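On the Clinham list someone wrote:

> My join between the parcels layer and the CSV only matches 1549 rows out of 2000. The IDs look identical to me. Any ideas?

Oh, I had this very thing with the Gamavville parcels in August! My IDs had leading zeros in the shapefile, and the CSV import had quietly turned them into integers - so 0312 became 312 and never matched.
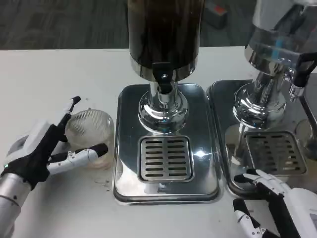

Try loading the CSV through the delimited text dialog with field type detection switched off, so everything comes in as text. Then redo the join. If you still get gaps, run trim() on both ID fields (mine had 2 trailing spaces in places, ugh).

Could you post 3 of the rows that fail?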